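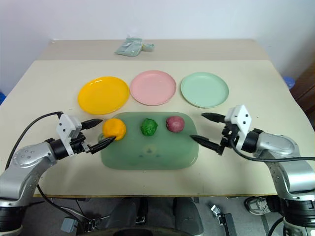
My sister-in-law says anyone who needs a table that size for a fruit salad and a slaw has too much table. She may have a point, but I waited two years for one I could spread out on and I'm going to use every inch of it!

Orange on the left of the tray, little leafy green one in the middle, purple one on the right. The tray is my favorite thing in the whole set, that quiet sage color with the rounded corners. Plates are yellow, pink and mint.

Posted in: Table & Tray, Color Stories, Small Kitchens

So, hello again, and welcome to the December gallery. It's a short one this month -- a single picture and a lot of talking, which will surprise none of you. I've been slowly swapping out the dishes here in Budcombe, where the kitchen gets decent light until lunchtime and then gives up completely. The old plates were white, all of them, and chipped, and I was so tired of them. I wanted color but I didn't want a circus, and it took me far too long to work out where one ends and the other starts.

The plates came first. I found them in the Vorura sale on a Wednesday night when I should have been in bed, and I went back and forth on the pink for an hour. Pink next to yellow sounded like a birthday party to me. What settled it was the mint, which cools the other two down (my opinion, and I'm sticking to it). I like them side by side more than stacked, so that's how they go on the table, even when I end up needing the space five minutes later.

The tray is from Pronden and I paid more than I meant to. I'd been using a baking sheet to carry vegetables from the sink to the table for years and it worked fine, it just looked like a baking sheet. Sage green turns out to be a very forgiving color to put food on. Orange looks wonderful on it. So does anything purple. Dark greens get a little lost unless they have some texture to them, and a wrinkly leaf does much better than a smooth one.

A few of you asked about the slaw after last month, so: I shred around 300 grams of cabbage, slice one red onion as thin as I can stand, and squeeze half an orange over the lot. Salt, a spoonful of oil, then leave it alone while you do something else. The dressing is loosely borrowed from a cookbook put out by Rajput, a little lunch place I used to walk to on my break, and theirs has toasted cumin in it. I leave the cumin out half the time and nobody at my table has complained yet.

The cream tabletop shows everything, by the way, and beet juice is a menace on it. I wipe as I go. With pale furniture and a pale wall the dishes have to do all the work, and I think these ones can manage it.

Next month I want to try the mint plate with lemons, and I'm still hunting for a bowl to go with the tray -- if you've seen one in that same muted green, please leave me a note!

Filed under: plates, trays, everyday vegetables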